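Putting the shopping away

I moved into the flat in Pleltgate in March and for the first few weeks I never put the shopping away properly. I came in, dropped the bags on the table, took out whatever I needed for tea and left the rest. Milk and anything frozen went in the fridge. Everything else stayed where it landed, and by the time I had done a second shop the first one was still sitting there.

The kitchen and the table are in the same room, so there is no closing the door on it. I eat at that table and I do my post and my tax at it too. I was pushing packets aside with my elbow to make space for a plate.

Part of the trouble was that I had come from a house with a larder. You could shove anything in there and forget it. The flat has a run of grey lower cabinets with a white worktop over them, and the oven takes up a fair bit of that. I have one cupboard for dry food, one for tins and bottles, and a drawer which sticks. I had filled the food cupboard in the first week with things I brought from the old house, mostly half bags of lentils, and then there was no room for anything new.

So I emptied it. I did this on a wet afternoon and it took longer than I thought it would. I found 2 jars of the same mustard, both open, and a bag of ground almonds well past its date. I threw out a carrier bag's worth and gave the shelf a wash. The lentils all went into one jar. They are different colours and cook at different speeds, but I put them in soup, so it makes no odds.

After that I worked out an order for doing the shopping when it comes in. Cold things first, straight into the fridge. Then everything else comes out onto the table, the whole lot, before any of it goes in a cupboard. I used to unpack one item at a time, walking back and forth, and I would lose interest with a bag and a half still to go. With it all spread out I can see what goes together and carry it over in armfuls.
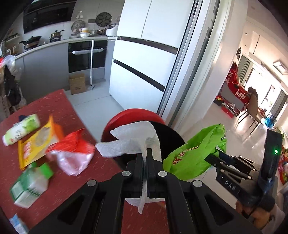

The carrier bags get folded once they are empty. I keep them inside one another on a hook behind the door and take a couple with me when I go out. If I leave them on the table they get used for rubbish straight away and then I end up paying for more at the till.

I do most of my shopping at Brustano, which is at the bottom of the hill and open until 9. It is small and the aisles are tight, but the vegetables are good and they sell loose spices. For the heavier stuff, rice and oil and washing powder, I get the number 17 out to Lekota and do a big shop once a month. The bus stops right outside both ways. I tried having it delivered a few times, but they would only leave it in the lobby and I had to carry it up the stairs in any case.

Once it is all on the table I sort it into what gets opened this week and what is spare. Spares go to the back of the cupboard. Things for this week go at the front, or on the worktop if they are in the way of the door. Snacks go on the top shelf where I have to reach for them. I would like to say I eat fewer crisps as a result. I do not, but they last a day or so longer.

Kitchen paper has been a nuisance. There is no holder on the wall and I am not allowed to drill, so the roll used to stand on the worktop, where it got splashed or rolled behind the rice cooker. I bought a stand from Jedorton, the hardware shop by the station, and it tipped over every time I pulled a sheet off one-handed. I took it back. They were very decent about it and gave me credit, which I spent on hooks.

The hooks are the stick-on sort. I was doubtful about them, but they have held up pot lids since April with no trouble. Lids were always a problem in the old house. They slid about in the cupboard and never sat on top of the pan they belonged to. On the wall I can see which one I want while I have something on the stove. I wipe them down when I wipe the tiles.

Bowls I have given up on putting away. I use them every day for breakfast and again for rice in the evening, so they live in a stack on the worktop. My sister thinks this looks untidy. She has a dresser.

The worktop otherwise stays fairly clear, which is what I wanted in the first place. I can chop next to the stove and put things straight in the pan. The table gets wiped after the shopping has gone, and it needs it, as there is usually onion skin and a bit of soil off the potatoes. It has a speckled top and crumbs do not show on it. I go over it with the flat of my hand first and then a cloth.

I also started keeping a list on the fridge of what is in the cupboard, but I stopped after a fortnight. I never crossed anything off. Now I take a quick look before I go out and write down what is missing on the back of an envelope. I still forget eggs more than anything else.

The drawer which sticks is next. I have rubbed a candle along the runners and it is a little better than it was. If it will open all the way I am going to put the foil, the freezer bags and the string in there, and the takeaway menus can go in the recycling.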